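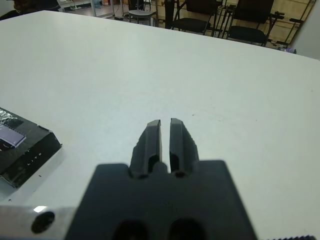 Keeping Household Papers Ready for a Court Date

Posted January 17, 2018
Filed under: Home Office, Paper and Storage

Most disputes that reach a county courtroom from a private home concern deposits, fences, repairs and unpaid invoices. The papers are usually somewhere in the house. The work lies in finding them, copying them and carrying them in with the pages in order. The tips below cover the handling of paper and files at home. Questions about what a judge will admit belong with the clerk's office or a lawyer.

Sorting

Clear a table and lay everything out by date, oldest at the left. Do not sort by type at this stage. A receipt filed with other receipts loses its connection to the letter that came with it.

Remove paper clips and rubber bands. Leave original staples in place. If a stapled set must go through a feeder scanner, copy it on a flatbed instead, turning each page back without creasing the corner.

Undated items go in a separate folder. Write what is known about them on a slip of plain paper and put the slip in with the item. Write nothing on the item itself, in pencil or otherwise.

Numbering

Number the copies and leave the originals clean. Lower right corner, black ink, one running series from the first page to the last. A landlord file we put together for the Florkley page of this site ran to 127 pages, and a single series was easier to use at the table than the lettered sections we had started with.

If a page turns up late, give it the next free number and note its date on the index. Do not use 14a and 14b.

Thermal receipts

Register receipts printed on thermal paper fade in light and darken near heat. Copy them the day they come into the house. Keep the originals in a paper envelope, in a drawer, away from the stove wall and out of the car. Soft plastic sleeves can lift the print. Adhesive tape over the print will do the same, so tape only the blank margins.

A receipt that has already faded can sometimes be read from a scan with the contrast raised. Save the untouched scan first and work on a duplicate.

Scanning

300 dots per inch is enough for typed letters. Use a higher setting for handwriting, small print and carbon copies. Scan in color if there is a stamp, a signature or a highlighter mark anywhere on the sheet.

Name files with the year first, then month, then day, then two or three words:

2017-06-12 roof estimate
2017-06-20 roof invoice
2017-06-29 letter to roofer

The computer will then keep them in date order.

Text messages and photographs

Capture messages with the contact name or number showing and the date visible. Overlap each capture with the last by one message. Print one or two to a page.

Keep photographs of damage as they came from the phone or camera. Cropping and brightening are for a second copy. Sending a picture through a messaging service often shrinks it and strips its date, so transfer the file by cable or memory card.

Paper, binders and tabs

Ordinary 20-pound copy paper is fine, and a ream of 500 sheets covers three full sets of most household files. One set is for you, one for the other side and one for the bench. Ask the clerk if more are wanted.

We have used two binders for this. The Mellix two-inch holds its rings closed when dropped. The Cunen costs less, but the rings on ours developed a gap after one season and began catching the holes. Do not fill either past 80 percent of the ring, or the top pages will drag.

Onishi stick-on tabs hold well on card dividers and poorly on copy paper. Put them on the dividers.

Index sheet

One page at the front, four columns: page number, date, what it is, who wrote it. Descriptions should be flat. "Letter from contractor, June 20" is sufficient. Leave "false promises" and similar remarks out of the index.

Storage afterward

Keep the full set in a closed box on an interior shelf. Basements and attics are poor places for paper. Retain any written judgment and proof of payment together in the same folder, and put a copy of both on a separate drive kept outside the house.

Label the box on the short end, with the case number, the county and the year.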